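Sistex Floltis door-task kit: setting up a two-armed cell in simulation

Reviewed by Žofie Kováčik, 7/4/23

Floltis is a scene and controller package from Sistex for rehearsing door work with a mobile robot before the real machine goes near a real door. The kit covers a two-armed base, a pair of parallel grippers, a library of interior doors and a calibration tool called Brenholm. I ran it on an office workstation for 21 days. The licence was bought at the normal price.

Installation

The installer pulls in 2814 files and puts most of them where it says it will. The exception is the texture folder, which goes to the user profile whatever path is given. Move it by hand and edit the path in the scene list. The manual mentions this only in an appendix.

First start took 8 minutes on my machine. Later starts are much quicker, provided the collision meshes are left in the cache.

Placing the base

I used the tiled hallway scene with two panelled doors, both set open. The base has to be parked before either arm is enabled. The placement tool snaps to the floor grid, which is fine for a first try and too coarse for anything after it. Turn snapping off and type the offsets in.

The left arm does the handle work in this task. Its slim gripper is brought up level with the lever and the right gripper is left open near the other door.

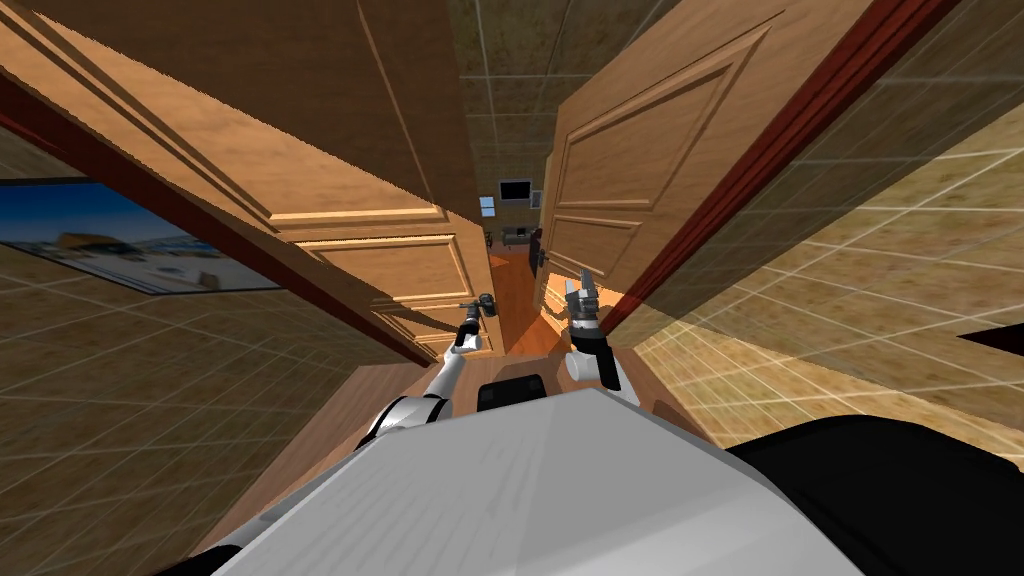
Joint limits should be checked at this stage. The defaults are taken from the arm's data sheet and take no account of the housing on the base, so a planned path can graze the body without raising a warning. I cut the travel on the left shoulder and the fault did not come back. Sistex support confirmed that the housing is missing from the self-collision list and sent a patch file, which I have not tested.

Gripper calibration

Brenholm opens each gripper fully, closes it, and writes the two end values to a text file. It works. It does not check that the gap is clear before it starts, so back the arm away from the door leaf and look through the wrist view first. With the fingers apart there should be only background between them.

Three settings are worth changing from the defaults:

1. Finger friction. The supplied value is too high and hides a poor grip. Lower it until a bad approach slips off the lever.

2. Closing speed. Halve it for lever handles. At full speed the fingers bounce on contact and the force reading is useless for several steps.

3. Wrist view near limit. Bring it in, or the fingertips are clipped when the wrist turns. Check again with the gripper open and the door panel close behind it.

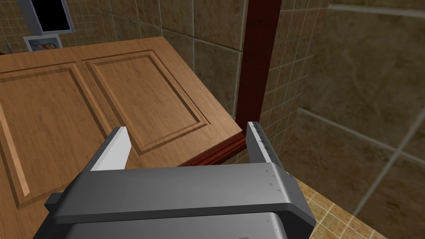 4. Log rate. This one can stay as supplied unless contact forces are being studied.

Looking after the cell

Upkeep is light but has to be done. Scene files grow with each saved run, and the undo history is stored inside them. I strip it out once a week with the script in the tools folder. Calibration values should be written again after any update. The July update reset mine to zero, and the left gripper then stopped short of the handle on every run until I reloaded the file.

The head view is the better one for checking the arms against each other. Before a run I compare the left gripper with its lever and the right gripper with the gap between the doors. If either has drifted, I reload the park position and do not try to nudge it back.
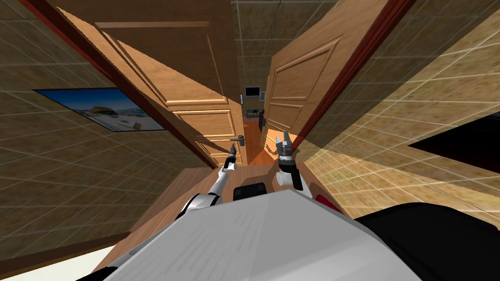

Compared with Hermans

The Hermans package costs less and has a clearer manual. Its doors are plain slabs on a simple hinge, and the lever has no return spring. Floltis models the spring, the latch and the frame, and its contact behaviour is steadier at small step sizes. Hermans is easier to script.

Verdict

Good contact modelling and a useful door library. Calibration is sound once the defaults are changed. The self-collision list needs correcting in the main release, and updates should leave calibration files alone. I have renewed the licence for one seat.

Score: 3 out of 5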